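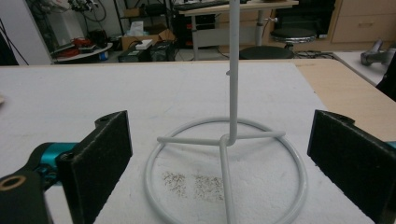

According to Cathal Fitzgerald, the hardest part of bringing back Drarville was getting the town map to scroll at the same speed it did on the old machines. Players who grew up with the game would notice at once if it was wrong, he said, and the first three test builds were all too fast.

Drarville, a town-building game for children that was sold mostly to schools, is to be released again in April for Windows and Mac. The new edition was announced on February 15, 2023, by Sollside, the studio that has been working on it, and will be published by Golusau. The price has not been set.

In the original game the player is given an empty valley and a small amount of money and has to lay out a town one street at a time. Before a shop or a house can be placed, the player works through a short arithmetic or reading problem. Problems get harder as the town grows. There is no way to lose, but a town that runs out of money stops growing until enough problems have been solved to pay the bills.

The game shipped with 30 building types and a valley that could be flooded, dried out or planted with trees. It also had a notebook in which the player could write about the town and print the result on a single page with a picture of the main street. Many teachers used the notebook as a writing exercise and ignored the rest of the game.

Sollside said the new edition keeps all of the original buildings and problems. The artwork has been redrawn at a higher resolution by hand, and players can switch back to the old artwork from the options menu at any time. The music is the original music, taken from the master files. A few of the sound effects had to be made again because the files could not be found, among them the train whistle and the sound of the bank door.

The arithmetic problems have been left alone apart from small corrections. Two of them had wrong answers in the original release, and a third could not be answered with the number keys on some keyboards. The reading problems have had more work. Some mentioned telephone directories and film cameras, and these have been rewritten, with the old versions kept in a separate folder for anyone who wants them.

The printing feature gave more trouble. The old game sent the page straight to the printer in a format that current systems do not understand, so the new edition saves the page as a file first. The border around the page, with its row of small houses, is the same as before.

The rights to Drarville had been held by Jayawardena, the company that bought the catalog of the original publisher after it closed. Sollside first asked about a license several years ago and was turned down. A second request was accepted after Golusau agreed to pay for the work and to handle sales to schools. The license covers Drarville only. Two follow-up games, one set on an island and the other in a mining town, are not part of the agreement.

Finbarr Mulligan said the source code arrived on a stack of disks with very few labels, and that it took the team most of a summer to work out which version had been sold. There were seven versions in all, including one with a zoo that was cut before release. The zoo will not appear in the new edition. It was missing its animals, Mulligan said, and the code that let visitors walk around it crashed whenever more than one gate was open.

Saved towns from the original game can be loaded if the player still has the files. Sollside tested this with almost 100 old saves sent in by players. Most opened without changes. The ones that did not were very large towns in which the river had been moved several times, and a fix for those is planned but may not be ready by the release date.

The new edition adds a small number of features. Text can be made larger, and all of the problems can be read aloud by a recorded voice. Colors on the map can be changed for players who have trouble telling the green fields from the brown ones. A timer that appeared in the corner of the screen during problems is now off by default and can be turned on by a teacher. There are no online features, no accounts and nothing to buy inside the game.

A version for tablets has been discussed. Fitzgerald said the map works well enough on a touch screen but that the notebook does not, and that he would want to redo it before anything was sold. No work on a tablet version has started.

Schools will be able to buy a license that covers every computer in the building. It will come with a printed teacher's guide based on the one from the original box. The guide has been shortened, mainly by taking out the pages on how to install the game and set up a sound card, and the lesson plans have been put in order by grade. The fold-out poster of the valley that came with the first edition will be included with school orders and will not be sold separately.

Golusau has not said whether there will be a boxed edition for home users. A download will be offered on its own site on the day of release, along with a free sample that ends when the town reaches its second bridge.

Sollside is still looking for a copy of the French-language version, which is thought to have been sold for only one school year. The studio has the translated text but not the recorded voices. Anyone who owns the disc is asked to write to the studio through its contact page.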